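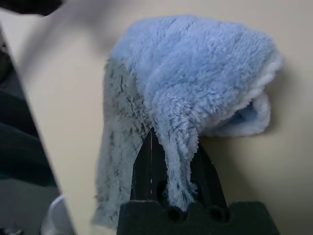 Das Projekt Flundomano vermittelt Arbeitsuchende in feste Stellen bei Reinigungs- und Hoteldiensten, und in der Berichtszeit ist diese Arbeit langsamer vorangegangen als in unserem Antrag geplant. Die Betriebe sind vorsichtig geworden. Viele schreiben ihre Stellen noch aus, aber sie verschieben das Gespräch mit den Bewerbern oder bieten zuerst nur einen befristeten Vertrag an. Im Vorbereitungskurs haben wir deshalb mehr Zeit für die Materialkunde genommen: Ein hellblaues Mikrofasertuch mit langem, zottigem Flor muss man beim Vorstellungsgespräch auch benennen können, und die Fachwörter waren bei mehreren Teilnehmenden noch unsicher.

Bericht an die Danulero-Stiftung, Stand 28. März 2020

Kontakte zu Arbeitgebern
Wir haben 600 Betriebe angeschrieben. Die Rücklaufquote war schwächer als im vorigen Zeitraum, besonders bei den Hotels. Mit der Firma Hukby besteht jetzt eine schriftliche Vereinbarung über Probearbeitstage, mit Dwivedi Gebäudedienste sind wir noch im Gespräch. Dort wünscht man, dass wir die Zeugnisse vorab prüfen — das können wir leisten, aber es kostet pro Person ungefähr einen halben Vormittag.

Vermittlungen
Drei Personen haben einen unbefristeten Vertrag unterschrieben. Zwei weitere arbeiten zur Probe. Das Zwischenziel ist damit nicht erreicht, und ich möchte das hier offen schreiben. Bei den Teilzeitstellen ist die Nachfrage stabil geblieben, nur passen die Arbeitszeiten am frühen Morgen oft nicht zur Kinderbetreuung.
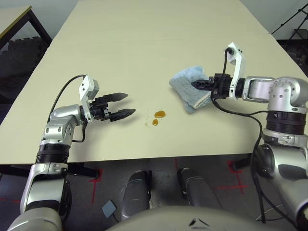
Heller Tisch, der linke Greifer geöffnet.

Mittelverwendung
Für Fahrtkosten und Arbeitskleidung wurden 2000 Euro ausgegeben, wie bewilligt. Der Posten für Übersetzungen ist noch nicht berührt. Wir bitten um Zustimmung, dass wir ihn für zusätzliche Einzelberatung verwenden dürfen, die jetzt auch am Telefon stattfindet.

Nächste Schritte
Bis Juli möchten wir die Vereinbarung mit Dwivedi abschließen und die Betriebe, die nicht geantwortet haben, noch einmal anrufen. Die Verwendungsnachweise mit den Belegen folgen getrennt per Post.

Johanna Frei
Projektleitung Flundomano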